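Community Help > Automation and Robotics > Safety and Good Practice

Rules for two arms sharing one workpiece -- what do you write down before the first lift?

Posted by Leandro Cifuentes, June 20, 2026
Tags: dual-arm, cell rules, simulation, risk assessment
Viewed 806 times

I work for a small shop in Irnmont that builds shelving and bench tops. We are setting up a cell with two arms that will pick up a long board together, one arm on each side, turn it and set it down on the next station. Up to now we have only run single-arm cells, and our written rules are all for one arm. I have been asked to write the rules for the new one before anybody powers it up.

So far everything is in simulation. The model has one table, one board and the two arms with parallel-jaw grippers. My boss wants to know at what point we can say the simulated program is good enough to try on the real cell at reduced speed.

This is the start of the lift, both grippers open and neither one on the board yet: 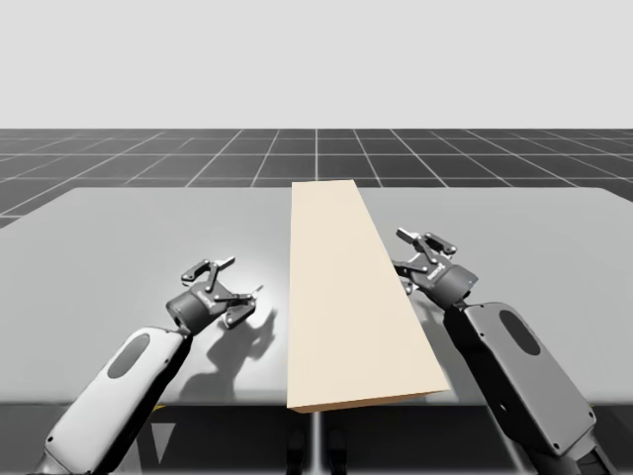 Approach pose in the simulator, one arm to each long edge.

What I have in my draft so far:

Both arms stop if either arm stops.
Neither gripper closes until both arms report that they are in position.
Reduced speed for the first 200 cycles on the real cell, with a person at the enable switch.
No hands on the table while either arm has power to its motors.

My questions. First, is the second rule enough, or should there be something about closing at the same time? Second, do I need a separate rule for the case where one gripper holds and the other one has slipped? Third, the board in the model is angled a little on the table. I would like to know if people require the part to be squared up before pickup or if they let the program deal with it.

I have looked through the safety manual that came with the arms. It covers each arm by itself and says very little about a part held by both.

Leandro

Carmela Segura
Marked as helpful by 34 members

We have run a two-arm panel cell at Hendard for a few years, so I can tell you what our rule sheet says and why some of it changed.

Start with the shared stop. Your first rule is right, but say what kind of stop. If one arm cuts power and drops its brakes while the other one does a controlled stop along its path, the second arm keeps moving for a short distance with the board still clamped in the first. That twists the part or drags a gripper. Ours says both arms take the same stop category from the same safety controller, and the wiring drawing number is written next to the rule. Do not do the shared stop in the robot program. A program message between two controllers is fine for sequencing and not fine for safety.

On closing, "in position" has to mean something you can measure. Write the tolerance into the rule. Also write what happens if one arm gets there and the other one doesn't. We give it 3 seconds, then both arms back out along the way they came and the cell faults. Before we had that, one arm would sit next to the part waiting and an operator would walk up to see what was wrong, which is the worst time to walk up.

We close one side at low force, then the other side, then bring both up to full force. Other shops close both together. Either can work, but pick one and put it in the document so a programmer doesn't change it on a night shift.

Yes, you need a rule for one side lost. Treat it as a dropped part. The arm that still has the board should not try to finish the move or put it back. Ours stops and holds, and recovery is a written procedure with two people, one of them on the pendant. Also check whether a single gripper can hold the full board by one edge. If it can't, your fence and your floor marking need to assume that the board comes down, and it may not come down flat.

About the angle: put a number on how far off square it can be, and check it before the arms go in. Past that number the cell refuses the part. Within it the program can correct. I would test this in the simulator at the limit on both sides, because when the near end swings to the right the two grippers no longer reach the same way. Look at the forearms and wrists too, and don't stop at the fingers. Most of our close calls were in the links behind the gripper.

As for when to leave simulation, we ask for these before anything goes to the real cell:

Every pose checked for clearance between the two arms, including the back-out path.
Stops triggered at the worst points of the path, with the part held.
The real board's weight and stiffness in the model. A rigid board in a simulator will forgive a mismatch that a real one won't, and the other way around with long thin ones.
The program version written on the sign-off sheet.

Your 200 slow cycles is a fair number. I'd add that the count goes back to zero if anyone edits a taught point.

Ignacio Bravo

just use the collision detection, thats what its for. we turned it all the way up and never had a problem. for the angle we put two stops on the table and push the board against them

Li-hua Tseng

I would not rely on what the post above says about collision detection. On most arms that function is there to protect the machine, and unless the maker lists it as a rated safety function you can't take credit for it in a risk assessment. When two arms hold one part, each feels the other through the board, so people tend to turn the sensitivity down to get rid of nuisance trips. Then it is doing even less for you. The two stops on the table are a good idea though, as long as the fingers clear them.

Carmela covered most of it. A few things from the paperwork side:

Look at ISO 10218 part 2 for the cell as a whole. Part 1 is about the robot itself and part 2 is about integration, and the part you are holding counts as one of the hazards you have to assess. A manual for a single arm will not do that work for you.

Do the risk assessment on the task and not only on the layout. Loading, lifting, turning, placing, clearing a jam and cleaning are all separate lines on ours. Clearing a jam took the most time.

Your fourth rule needs to be backed by a guard or an interlock. "No hands on the table" is an instruction, and an instruction is the last thing you lean on after the other measures are in place.

Decide who is allowed to release one gripper by hand. With a board held at both edges, opening the wrong side first moves the weight onto the other arm. We put the order on a label by the pendant hook.

Last one -- keep simulation results and real cell results in separate tables. We mixed them in our March review and spent a whole afternoon sorting out which stopping distances had been measured and which had been calculated.

Leandro Cifuentes (original poster)

Thank you. I have changed the stop rule to name the category and moved it to the safety controller. The one-side-lost case is now its own page. I checked the grip by one edge on paper and a single gripper will not hold our longest board, so the fence is going further out.

Still working on the angle limit. I will post the number when I have run both directions.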